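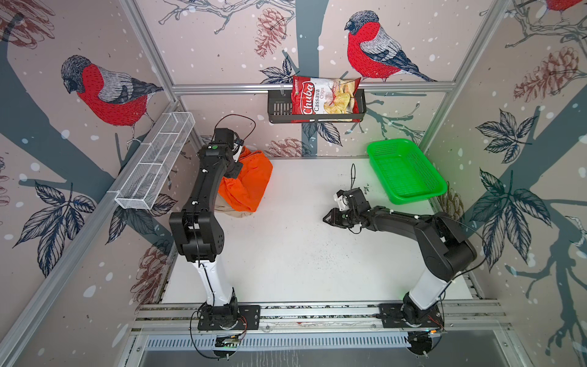 Peel-and-Stick Wallpaper: Your Questions

Does it really come off clean?

Sometimes. On a smooth wall with good paint that has cured for a month or more, usually yes. On cheap flat paint, expect to lose a few flakes. I pulled down two rolls of Serra in April and spent the evening with spackle.

My landlord says removable paper is fine. Is it?

Get it in writing. "Removable" is the seller's word, and your deposit is your money.

Is the expensive stuff better?

I doubt it. Nerance costs far more than Plesico, and after a year on the same hallway wall I can't tell which has held up better. The thicker paper is easier to line up – I'll give it that.

Can I put it in a bathroom?

The label says so. Mine lifted at the seams next to the shower. A powder room is a safer bet.

Will it stick to old plaster?

Dymphna Flanagan wrote in about her house, built in 1877, where whole strips slid down overnight. She primed, waited and tried again with Asov. So far it's up, though I'd give it a winter before cheering.

How much extra should I buy?

One roll for a small room with a plain print. Big repeats waste more – the online calculators tend to ignore that. Check that the batch numbers match before you open anything.

Last updated 9 September 2023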